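Kanberg Records Cabinet: Owner's Set-Up Guide
Section 5. Placing, leveling and loading the cabinet

Read this section before you take the cabinet off its pallet. Much of the advice passed around about office storage is wrong, and some of it came from our own earlier leaflets. Where we have changed our minds, we say so.

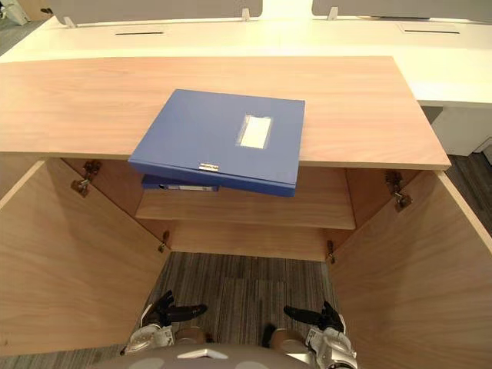
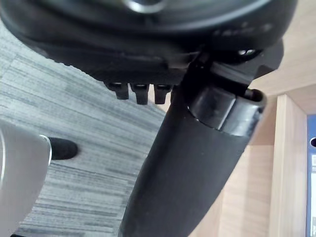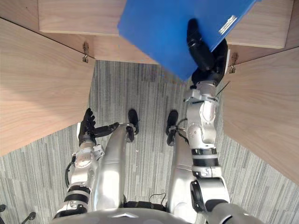
5.1 Choosing the spot

1. Pick a wall that is straight over the full width of the cabinet. Check it with a long level. Do not trust your eye, and do not trust the floor plan.
2. Leave enough room for both doors to swing fully open. A door that stops halfway against a desk will be forced sooner or later, and the hinge will lose.
3. Keep the cabinet away from radiators and out of direct sun.

Note: You may have read that a cabinet on carpet needs no leveling because the pile evens things out. We doubt it. Carpet hides an uneven floor for a few weeks, then packs down under the heavier end.

5.2 Leveling

1. Empty the cabinet completely.
2. Turn all the feet in as far as they go.
3. Put the level on the top, front to back, and raise the low side a half turn at a time.
4. Turn the level side to side and repeat.
5. Open both doors. They should stay where you leave them. If one drifts, go back to step 3.

Caution: Do not use folded cardboard under a foot. It feels solid on the first day. It isn't.

5.3 Fixing to the wall

The bracket kit is in the bag marked Fermont. Some dealers call it optional for low cabinets. We don't agree, and the warranty doesn't either.

1. Find the studs. A cheap stud finder is often wrong near outlets and pipes, so confirm with a thin test hole where the bracket will cover it.
2. Screw the bracket to the stud first, then to the cabinet.
3. Pull gently on the top front edge. There should be no movement at all.

Caution: The plastic anchors sold as "good for any wall" are not supplied with this kit and should not be added to it. We have yet to see one hold in old plaster.

5.4 Loading the shelves

The load printed inside the left door is 158 pounds for the whole cabinet, spread evenly. Treat it as a limit. You may find a figure of 252 pounds in the old Marchand catalog. That was for a steel-framed model no longer sold, and it does not apply here.

1. Load the bottom shelf first.
2. Put file boxes in with the spine and label facing out.
3. Leave a finger's width between boxes. A shelf packed tight looks efficient until someone needs the one in the middle.
4. Stop when a shelf shows any bend. Move something down.

Note: Paper is heavier than people expect. A box that one person carries easily becomes a real load when there is a full row of them.

5.5 Labels and indexing

You don't need software for this, whatever the sales sheet says. The Livo index cards in the accessory pack will do for most small offices. If you keep over 3,000 folders, a searchable list may earn its keep, but only if someone updates it the same day a folder moves. We have our doubts about that too.

1. Choose one rule: by date, by name or by number. Do not mix them.
2. Write the label before the folder goes in the box.
3. Put the year on every label, even when it seems obvious.
4. Keep a card on the inside of the door showing which shelf holds what.

Color coding is popular and we would not lean on it. Colors run out, suppliers change shades, and the person who knew what green meant moves to another department.

5.6 Checks after set-up

1. After one month, level the cabinet again. On carpet, do it again in November or whenever the heating first comes on.
2. Tighten the hinge screws by hand. A power driver will strip them.
3. Look at the shelf pins. Replace any that have turned or cracked.
4. Wipe surfaces with a slightly damp cloth. Furniture polish adds shine and leaves a film that sticks to labels.

If a door still rubs after all this, see Section 6 before you plane anything.

Section last revised 18/06/2019. Earlier versions of the leveling steps should be thrown away.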